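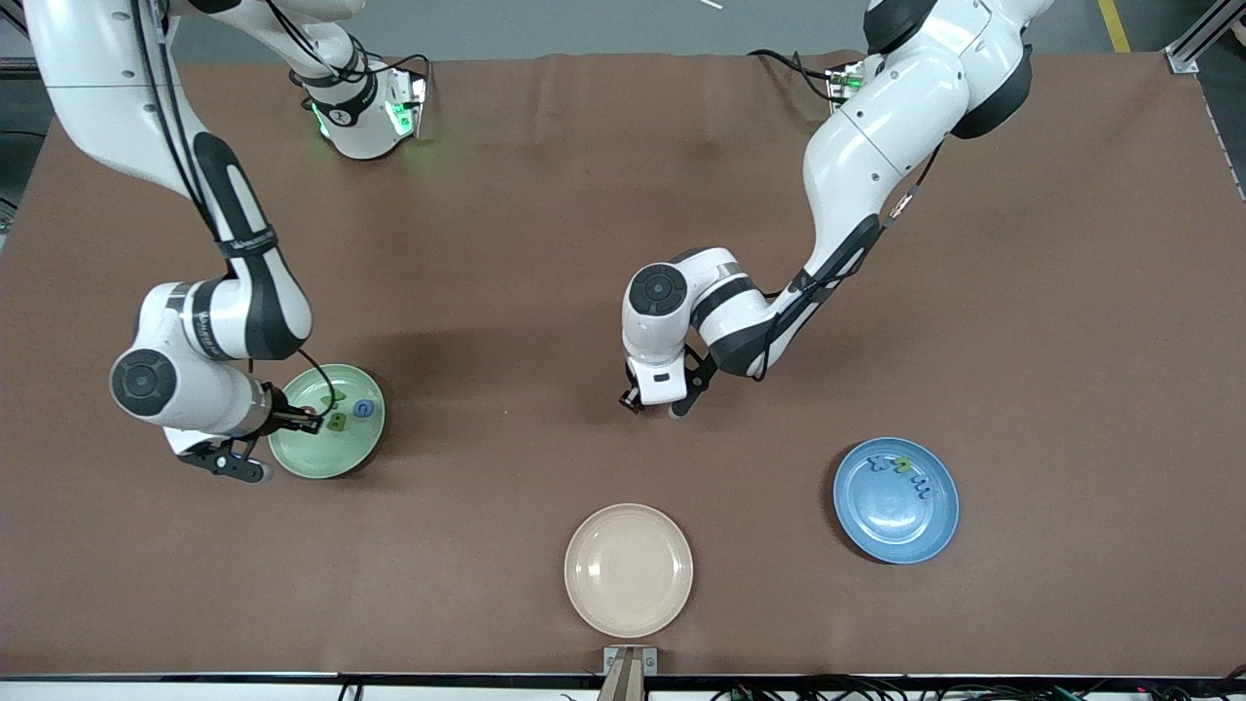

Brodow Community Hall Events Team
Members' board > Hires and bookings > Self-catering in the long room

punside_kate
We've got the long room booked for my parents' anniversary in September, 54 guests, and I'm trying to work out whether to self-cater or pay someone. The hire page says the kitchen is included but it doesn't say what is in it. Has anyone here cooked for that many in there? Also, is the deposit refunded before or after the event team has done their check?

m_ogura54
Kiyoshi Ogura here, I do some of the hall bookings. The kitchen has one six-burner stove, a double oven and two refrigerators. The second refrigerator is small. Plates and glasses are included, but serving dishes are not. The deposit comes back after the check, normally within 7 days.

harriet.l
We did a christening lunch for a similar number. Cold food, all made at home the day before and brought over in coolers. We used the kitchen for coffee and dishes and that was it. It worked fine. I would not try to cook a hot main for 54 in there unless you have people who know what they're doing.

dunmore_rd
Disagree with that. We did a hot meal for my brother's wedding. Two big trays of chicken in each oven, rice on the stove, salads brought in. The trick is getting in early. We paid for the extra morning hours and had 4 people in the kitchen. Saved a lot over a caterer.

harriet.l
You had four people who missed the first half of the reception, though. I was there.

dunmore_rd
They missed the drinks. They were sitting down by the time the food went out.

punside_kate
The extra hours are what worry me. Is the morning charged at the same rate? The page has one price for the full day and one for evenings and nothing for in between.

m_ogura54
If you have the evening hire you can add hours before it at the hourly rate. After 4 extra hours the full day is cheaper, so ask for that instead. I'll get the page changed.

tblack
Has anyone used Clostamen for catering? They're on the hall's list of approved firms. They quoted us per head with staff included and it was less than I thought, but they wanted the final numbers very early.

misaki_n
Misaki Nagano. We used them for a retirement party. Food was good and hot. They were late setting up and we had to move the speeches. I'd use them again but I'd put the arrival time in writing.

harriet.l
We had them for a club dinner and they were on time. The vegetarian option was just the main without the meat.

tblack
Good to know, we have 7 vegetarians. I'll ask what they get.

dunmore_rd
If you go with a caterer, check about the bar. The hall lets you bring your own wine but some of the approved firms charge to open it.

m_ogura54
That is between you and the caterer. The hall itself does not charge for it. Whoever runs the bar does have to be finished by the closing time on your form, and the cleanup has to be done in your hired hours too. People forget that one and it comes out of the deposit.

punside_kate
Thanks all. I think we'll do cold food ourselves and hire 2 servers so the family can sit down. Is the Nakajima room next door available as well? It would be good to have somewhere quiet for the older guests.

m_ogura54
It is booked in the afternoon that day but free from early evening. Send me the booking number and I'll put a hold on it until you decide.

misaki_n
Take extra chairs in there if you do. It only has the low sofas and my mother couldn't get up from them.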